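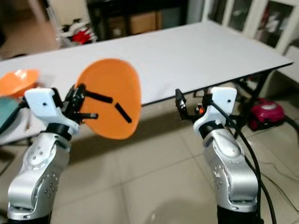 Orange funnel at the long white table, second one over on the left

Pronwood Home Forum > Pantry, Laundry & Utility > Decanting station: which funnels, and what do I put under them?

21 replies, page 1

marrowfat_jo
Joined the forum in July
Hello all! I've been reading along for weeks and finally have something to ask. We've set up the long white table as a refilling spot, mostly for rice, lentils, sugar, bird seed and the dish soap we buy by the jug. The orange plastic funnels came with us from the old house and I love them because I can always find them in a drawer. My trouble is that rice goes through beautifully for a few seconds and then bridges over the neck and just sits there, and when I give it a tap half of it jumps out over the rim and skates across the table. The top is matte and very smooth, so every grain travels. How does everybody else manage this? And is it worth buying something with a wider spout, or am I just pouring too fast?

Nosipho Magagula
Pouring too fast, I'd bet money on it, and I say that with love as someone who has swept up more lentils than I've ever cooked. Hold the funnel a little bit up off the mouth of the jar so air can get out past it. If it sits down tight, the air in the jar has nowhere to go and everything stalls. You can tape a wooden coffee stirrer to the outside of the spout and it'll hold the gap open for you. I did that in my mother's kitchen with a blue enamel funnel older than me and it's still taped.

gus_in_the_pantry
The air gap matters for soap. For rice it's the width of the neck and that's about all there is to it. Get a canning funnel. Mine is 59 mm across at the bottom and I can dump a whole bag through it.

Nosipho Magagula
Gus, I've got a canning funnel too and it's wonderful, but it won't go anywhere near a bottle! She said dish soap as well. You'd need both.

gus_in_the_pantry
Then have both. They're cheap.

marrowfat_jo
I'm filling some tall Trulness jars with a fairly narrow mouth, which I should have said at the start, sorry. The canning funnel perches on top of those like a hat. The soap goes in ordinary pump bottles.

tablecloth_refugee
Nice table! I have a white one as well and would gently suggest you stop chasing grains over it and work inside a tray. Any baking sheet with a lip will do. Put the jar in the tray, funnel in the jar, pour, and then whatever gets away from you can be tipped straight back into the bag. I used to lay down a tablecloth and shake it out the back door, and then the pigeons learned my schedule.

I see something teal under that other funnel — is that a tray, or a tub? If it's a tray you may have had the answer sitting there all along.

marrowfat_jo
Ha! The teal one is where the funnels live between jobs. I'll try it as a pouring tray on Monday when the big shop comes in.

Ntombi Mahlangu
I ran the refill counter at Shezi for a good few years, so I'll add my two cents, and please forgive the length. We did 50 lb sacks of sugar and flour into customers' own jars, every shape you can imagine. Keep one funnel for dry food and one for soap and never, ever swap them. Plastic hangs on to the smell of detergent, and sugar hangs on to any bit of damp in the spout, so even a clean funnel wants a full night upside down before it sees sugar again. Yours are both the same orange, so put a band of tape round the soap one or write on it. I'd hate for you to mix them up on a busy morning.

On the bridging, scoop it in. A half-cup scoop at a time, let it run through, then the next one. It sounds slower and I promise you it's less time than sweeping.

gus_in_the_pantry
I've been using one funnel for everything, rinsed in hot water, and have had no trouble at all. I think the two-funnel thing is overdoing it.

Ntombi Mahlangu
I've tasted the lavender sugar, Gus. We had to give a lady her money back for it. You do as you like in your own kitchen, but I'm staying put on this one!

tablecloth_refugee
With Ntombi here. My one exception is bird seed, which goes through the rice funnel after the rice is done. The birds haven't complained.

Nosipho Magagula
I'd go the other way and keep bird seed out of the food funnel too, it's so dusty. An old soda bottle with the bottom cut off makes a perfectly good seed funnel, and you can throw it in the recycling when it gets grubby.

marrowfat_jo
You're all so kind, thank you. Tape for the soap funnel, soda bottle for the seed, the scoop for the rice. One more while I have you: does the Osness 5 quart bin pour well enough to skip the funnel for flour? I've been eyeing it for ages.

gus_in_the_pantry
No. The corner dribbles.

Ntombi Mahlangu
Mine pours fine if it's less than half full. Past that, I agree with Gus, for once.

Page 1 of 2 — Next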